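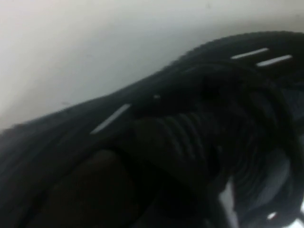 Black textile upper, close up

Knit sneaker

A knit sneaker is a sports or casual shoe whose upper, the part that wraps over your foot, is made mostly from knitted yarn. Leather and cut-and-sewn canvas are the older ways of doing it. I've worn all three and keep drifting back to knit, so take my fondness into account as you read.

Construction

The upper comes off a knitting machine, either as a flat piece that gets folded and joined at the heel or as a tube, a lot like a sock. The clever bit (I think so, anyway) is that the stitch can change from one spot to the next. Tight around the heel, open over the toes, stretchy at the collar – all in one piece of cloth. Polyester yarn is the usual choice, sometimes with a little elastic mixed in, and some makers add a yarn that melts under heat and stiffens the places that need it.

After that the upper is pulled over a foot-shaped form called a last and glued to a foam midsole. My own pair was lasted at a small plant in Prelport, where the line I walked had 18 stations and the gluing alone took up 7 of them. It smelled strongly of cement and coffee!

Fit and sizing

Knit gives, so people often buy too small. I did it myself the first time and paid for it by October. Stretch across the width is normal, but length doesn't change much, and your toes will notice. Try them on late in the afternoon, when feet are a bit bigger, and wear the socks you plan to use.

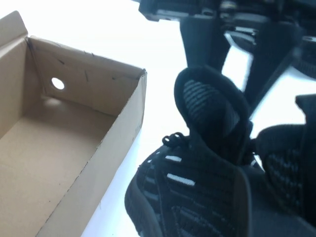
Shoe box and knit sneaker

Boxes and storage

Shoe boxes are a subject of their own, and I could go on. Many have a round hole punched in one end, which lets air move and gives you somewhere to hook a finger when you pull one from a stack. Plain brown board is common, and so is printed white. For long storage I'd stuff the toes with paper and keep the box off a damp floor. Knit creases less than leather but it does go flat and sad if something heavy sits on it.

Cleaning

Brush off the dry dirt first, then use cool water, mild soap and a soft brush. Black yarn picks up lint and pet hair like you wouldn't believe, and a strip of tape handles most of it. I don't machine wash mine, though plenty of people do. Keep them away from the dryer, as heat can loosen the glue.

Regional names

In Costalell these are sold as sock shoes, and the shops along Flistine Street keep them on a separate wall from the runners. Elsewhere you may hear knit trainers or just knits.

See also: Canvas shoe; Last (shoemaking); Midsole; Warp knitting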